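Dranura two-arm starter package, review after one budget season

I bought this package for our small robot room at Lollbridge, where we do mostly household tasks such as lifting, tidying and putting on shelves. I write for people who must fill in a purchase form and defend it later. If you want a test of top speed, I did not make one.

The package contains two arms, two parallel grippers, one wrist camera for each arm, one head camera and the cables. The price list on the web page looks simple. It is less simple when the offer comes. Our grippers were on a separate line, and the spare parts kit was on another line which I almost deleted to save money.

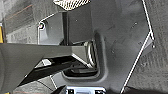

Please do not delete it. The kit costs $197 and it has springs, screws and finger tips. We opened it already in the second month. When I asked MacBrayne, the reseller, for the same parts one by one, the sum was almost double and the delivery was slower. For the next year I put two kits in the plan.

The wrist cameras are included in the price and I am satisfied with them. They sit very near to the fingers, so the gripper takes much of the picture. For checking the grip it is good. For finding an object in a room you will need the head camera anyway, so do not let a seller offer you the wrist cameras as the only ones. 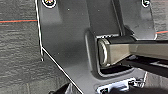 The gripper from the wrist camera, with the end cap and the bar.

Now the total. With shipping and the kit we paid $3681 for the second half of the order, which was the grippers, cameras and mounts. The arms were paid from another budget and I am not allowed to write that number. What I forgot completely was furniture. A robot for home tasks needs home things: a wire shelf, a basket with handles, plush toys, books, boxes. I had zero for this in the first plan. We spent $122, and it was the most useful money of the whole project.
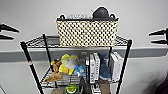 Khải Hà wrote to me after my first version of this review that I should count the training hours also, because at Doninari they paid more for people's time than for hardware. I agree with this. We needed 46 hours before two of our operators could work with both arms without help, and these hours were not in any offer.

About the two arms: consider well if you need both. One arm is enough for small objects on a table. For a wide basket with soft toys inside we wanted a gripper on each side, and this decided the question for us.

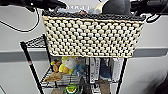 What I would order again

Both arms, the grippers, the head camera and two spare kits. I would ask for the longer cables from the beginning, as changing them later needs a half day. The extended warranty I would skip, the conditions exclude the finger parts. Ask for the offer before April if you can, MacBrayne changes the prices then.

Four stars from me. One star is missing for the offer document, which I had to send back on a Wednesday with three corrections and received again with two of them.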